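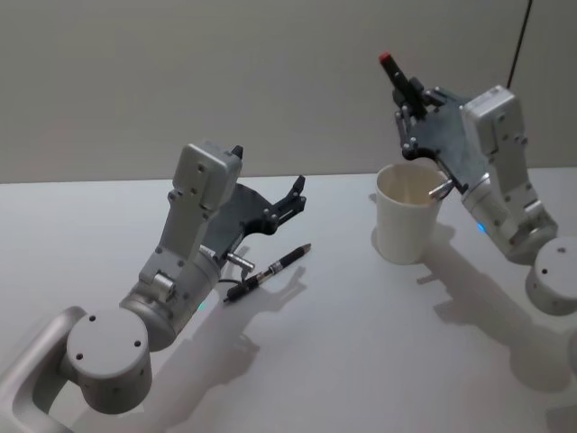 Pens and a Paper Cup: Gallery
By Siyabonga Swanepoel

The gallery covers the pen storage part of our small desk trial. The question was narrow: does a plain paper cup work as a pen holder on a white table, and what kind of cup should be used? Four setups were tried over the course of the trial, and the cup on an open table was the one that gave the least trouble.

Before the cup we used a Lerkell desk tray, a divided box from Visser, and a zip case. The tray takes up more surface than the pens do. The divided box is fine for short pens and poor for long ones, which lean across into the next slot. The zip case keeps everything together but has to be opened each time, and after a week most people in the office had stopped putting pens back in it. Tumelo Ndlovu kept the log and recorded 467 returns in total, of which 194 were to a cup.

A paper cup is light. Empty, it moves if a sleeve touches it. With one pen in it the balance is worse, as the weight sits high and to one side. With three or more it settles. A cup with a wide base is better than a tall narrow one, and a coin or a few washers in the bottom will steady either kind. 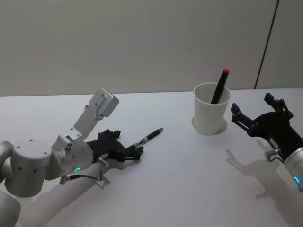
Black marker in the white paper cup, with a black pen still out of it.

Markers and pens behave differently in a cup. A capped marker should be stored tip down if it is used daily and flat if it is used once a month. Gel pens are best kept tip down. Ballpoints are less sensitive, though a retractable one should be clicked shut first or the point will mark the paper and, over time, soften the bottom of the cup.

Height matters too. The cup should reach a little above the middle of the pen. Lower than that and the pen swings to the rim and pulls the cup with it. Higher, and short pens have to be fished out with two fingers. We cut down the taller cups with scissors, a finger width at a time, until the shortest pen in the set could be gripped easily.

Position on the table was logged as well. Cups at the back were knocked over less often than cups at the front, but pens were also returned to them less often. A spot behind the writing area and toward the writing hand was the usual compromise. On a white surface, dark pens are easy to find when left lying down, which may be why so many are left lying down.

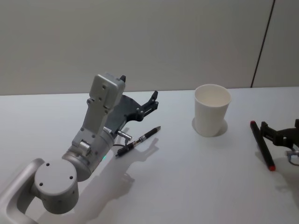

How many pens should go in one paper cup?
Five or six of ordinary thickness. Past that the cup bulges at the rim, and a pen taken out tends to bring another with it.

The cups in the trial were used for roughly 40 working days each before being replaced. The usual fault was a flattened rim. Ink stains at the bottom came second and do not affect use. Lined cups lasted longer than unlined ones. A Waken steel cup was tested beside them for comparison and outlasted all of them, but it is loud when a pen is dropped in, and in a shared room this was the main complaint.

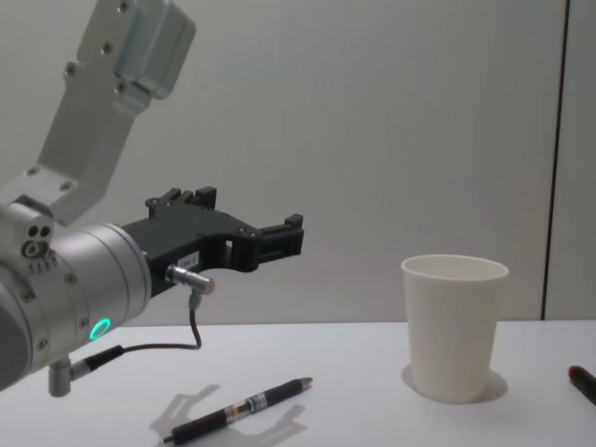 White paper cup upright on the table, black retractable pen lying down.

The second part of the trial, on drawers and drawer inserts, will be posted in December. It uses the same pens and the same log sheet.

Comments (4)

Ello
What size are the cups? Mine fall over with anything heavier than a pencil.

Siyabonga Swanepoel
Ordinary hot drink cups, bought in a sleeve. Put washers in the bottom, two or three large ones.

deskdrawer
I put one cup inside another. The rim stays round much longer and it costs nothing if you reuse them.

R.
Disagree on gel pens. Mine leak tip down in summer. I store them flat and have had no trouble.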